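Home Forums Equipment Buying & Budgets Search Log in

tinsnips_77
Costing a second arm for the frame bench. Breka gripper or Drovow? The Drovow is $400 dearer. We do 16 frames a shift, all extrusion.

Colombo
Breka. Put the difference into spare fingers, they're $139 a pair.

mallee_fab
Disagree. Grip pads wear on slotted aluminium and you'll be ordering all year. Budget about 100 hours for programming too, whichever colour you buy.

Colombo
Took us nowhere near that.

tinsnips_77
Plondero want a decision by October. Leaning Breka. Current job, for anyone asking about access at the brackets:
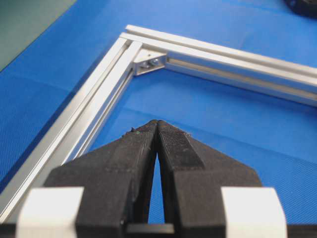

Gripper fingers at an inside corner, two-screw bracket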